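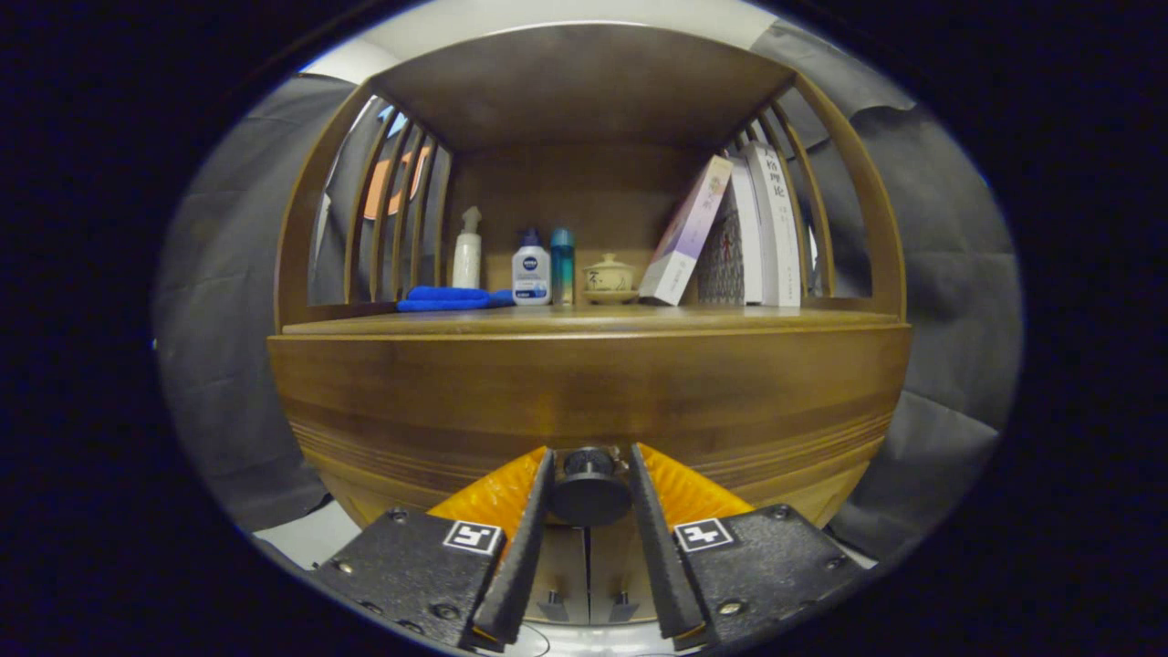
Fastum hand-held gripper: grip pad fault
Frequently asked questions
Updated 2020-07-06

What is the fault?
On certain units the right finger can stay partly closed after the trigger is released. The operator may then be unable to let go of a drawer knob or handle.

Which units are affected?
Units with serial numbers from 80 to 122, supplied through the Gurkham and Clilanness offices. Other units are not affected.

Has anyone been injured?
One operator reported a pinched finger. No medical treatment was required.

May I keep using an affected unit?
No. Please stop work, remove the battery and tag the unit. Small round knobs are the most common place for the fault to appear – glass items should be cleared from open shelves before any other unit is used on the furniture below them.

Can I loosen the finger screws myself?
No. Doing so alters the alignment of the markers and the unit will need recalibration.

How long does the repair take?
Four working days from receipt at the Yap service centre. Quote reference 885 on the parcel.

Who should I contact?
Teodoro Padilla, Equipment Safety, Clilanness office.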